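Do Timed Fact Drills Help? A Look at Cuvix in Two Woltdale Classrooms

Gitau Nyanda
Course project, Methods of Teaching Mathematics
4 November 2024

The school bought Cuvix, a timed multiplication program, on the promise that faster recall leads to better problem solving. I wanted to see if the second half of that promise holds. The vendor's brochure cites gains but never says what test was used, and I could not find out.

Two fifth grade classes took part. One used Cuvix for five minutes a day over six weeks. The other, taught by Thodoris Tsakiris, spent the same minutes on number talks. Both classes took a fact quiz and a set of word problems before and after. In all I scored 1254 answers by hand.

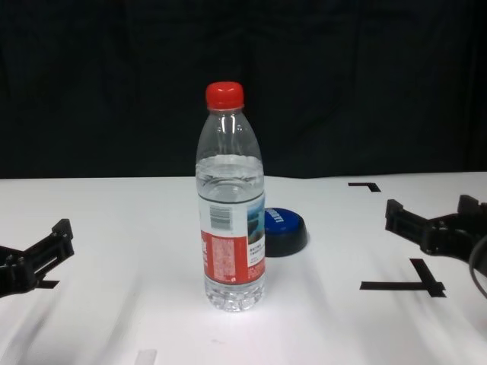 The Cuvix class got quicker on the fact quiz. I would expect that, given that the quiz looks a lot like the program. On the word problems the two classes ended up so close that I would not bet on either one. Of the 237 wrong answers on the final word problems, most came from choosing the wrong operation, and a student who knows 7 x 8 instantly can still add when the problem calls for multiplying.

There are plenty of reasons to doubt my own results too. The classes were small and had different teachers, and I wrote the word problems myself. Several students were out for part of March. I also knew which class each paper came from when I graded it, and partial credit was a judgment call.

I would not renew the license on this evidence. A longer trial with a blind grader might change my mind.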